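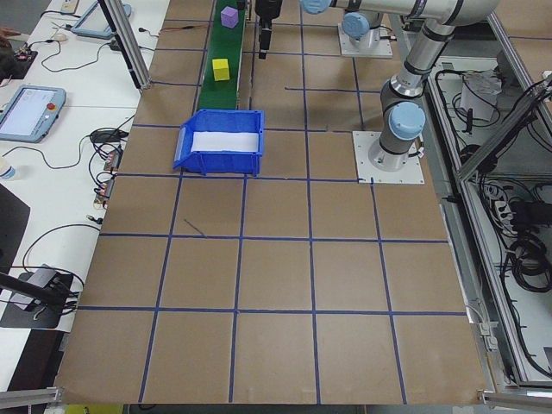
Section 3. Marking Out and Dressing the Table

The grid on the Preritz table is laid with tape by the user after the table has been assembled and leveled. It gives everyone who works at the table the same set of squares to put things down in and to refer to. Use a tape color that stands out clearly from the top; blue strips on a brown surface, with the squares between them left bare, are easy to read from either end. The conveyor, the bin and the side desk are placed after the grid is finished. Allow one working session for the whole section and read it through before cutting any tape.

What you need

Blue marking tape, 14 mm wide, two rolls
Spacer board (supplied, part 646)
Steel straightedge longer than the short side of the table
Soft pencil
Utility knife with a fresh blade
Plastic smoothing card
Lint-free cloths
Mild dish soap and water

CAUTION: Do not use solvent cleaners on the brown top. They soften the finish, and tape laid over a softened patch will pull it away when removed.

3.1 Cleaning the surface

1. Clear everything off the top that is not fastened down.
2. Wipe the whole surface with a damp cloth and a little soap.
3. Wipe again with plain water.
4. Dry with a clean cloth and leave the top uncovered until no damp patches remain.
5. Run your palm along the edges. Remove any old adhesive with the smoothing card held nearly flat.

3.2 Marking the lines

1. Choose the corner closest to the side desk as the starting corner. All measurements are taken from it.
2. Set the spacer board square in the corner and make a short pencil tick at its far edge.
3. Move the board along to the tick, leaving one tape width between the board and the last square, and mark again. Continue to the end of the table.
4. Repeat along the opposite side, beginning from the same end.
5. Mark the two remaining sides in the same way.
6. Lay the straightedge between opposite ticks and check that it is parallel to the table edge. On the standard Ruggiero top the long side measures 1,208 mm. If your top was trimmed on site, the last row will be narrower than the others.

Note: A narrow last row is acceptable. Keep it at the end away from the starting corner and do not try to spread the difference over the other squares.

3.3 Laying the tape

1. Begin with the long lines. Fix the end of the tape just past the table edge, draw out enough to reach the other side, and hold it lightly above the surface.
2. Line the tape up with the far tick and lower it. Do not stretch it. Stretched tape creeps back overnight and opens gaps at the ends.
3. Press down with the smoothing card, working from the middle toward both ends.
4. When all the long lines are down, lay the short ones across them.
5. Where a line meets a fixed base or fitting, stop the tape just short of it and start again on the other side along the same line. Do not run tape up onto the fitting.
6. Trim the ends flush with the knife held against the edge of the table.

CAUTION: Cut at the edge only. Never cut through tape on the top itself. If a strip is too long in the middle of the table, lift the end, cut it with scissors and press it back.

If a line is visibly crooked, lift it from one end at a low angle and replace it with new tape. Tape that has been lifted once should not be used again, even if it still feels sticky.

3.4 Placing the conveyor and bin

The conveyor sits over the finished grid with its length along the long lines.

1. With two people, set the conveyor down without dragging it. Feet dragged over the grid will roll up the edges of the tape.
2. Turn the conveyor until its side is parallel to the nearest long line.
3. Place the bin at the near end, with the open, sloped lip facing the side desk so that it can be reached from there.
4. Put the liner in the bin. A plain white sheet is suitable. Fold it to the shape of the floor and sides so that it does not stand above the lip.
5. Set a small cube on the belt and check that it sits flat. The practice cubes in the Pisovar set come in several colors, and any of them will do for this check.

Note: The belt should be free of tape scraps and pencil dust before it is switched on. A dry cloth is enough.

3.5 The side desk

The side desk takes the handheld controls, the power adapters, the monitor and whatever small items are needed during a session.

1. Place handheld controls where the screen can be read and the red stop button can be reached without leaning over the table.
2. Run cables across the desk and keep them off the grid. Gather slack in loose loops and fasten it with hook-and-loop ties.
3. Set small modules in a single row with their connectors accessible.
4. Keep uncapped drinks off the desk. Bottles must be closed and stand away from adapters and bare circuit boards.

CAUTION: Switch off the supply at the wall before moving any adapter or unplugging a module. Follow the separate instructions for any powered equipment fixed to the table.

3.6 Care of the grid

Wipe the squares with a barely damp cloth, moving along the tape and not across it. Replace any strip that has lifted at the end, has a nick in its edge or has turned gray from handling. The lines nearest the bin usually wear first.

To remove the grid completely, lift the short lines before the long ones. Pull slowly. Residue can be taken off with soapy water after soaking for a few minutes under a wet cloth. Dry the top before laying new tape.

Replacement tape and spacer boards are available from the Sterkbridge parts desk. Quote the part number and the length of your top when ordering.

Continue with Section 4, Leveling the Belt.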